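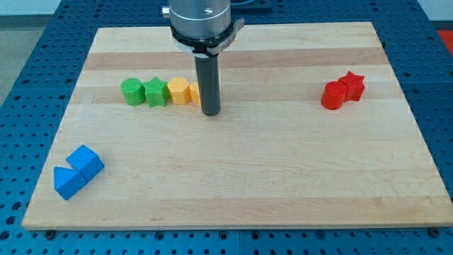 Blog > Paper & Print > Potato Stamped Cards

I have been meaning to write up my potato stamp cards since May, when I made the first batch for my cousin's baby shower and ended up doing 89 of them (I got carried away, as I do!). All you need is a few firm potatoes, a paring knife, some plain card stock and whatever acrylic paint is in the drawer. Halve the potato, blot the cut side on a paper towel for a good long while, then carve your shape about a quarter inch deep. Do your cutting on a flat wooden board, the kind glued up from strips with pale and darker bands. I like to line the knife up with the bands when I'm squaring off the sides of a stamp, and it helps my wobbly hands no end.

For paint I use Havach, the little pots, dabbed on with a sponge. Dipping the potato straight in gives you a blob, and I have a whole stack of blobs to prove it. Press straight down, count to three, lift. My favorite so far is a fat little pear with a separate leaf, in mustard and a sort of mossy green. The leaf went on crooked in nearly every card and I've decided I like it that way.

I'm starting on the holiday ones this week, and my sister wants 6 with stars, so wish me luck with the points.

Comments

Willy Van Beek: Do yours go soft by the second day? Mine did, even in the fridge.

Reply from the author: Yes, Willy, I carve fresh ones each time!

Marnie: The crooked leaf is the best part.

Recent posts
Tissue Paper Garlands
My Ruvon Hole Punch, One Year On
Marbled Envelopes with Shaving Cream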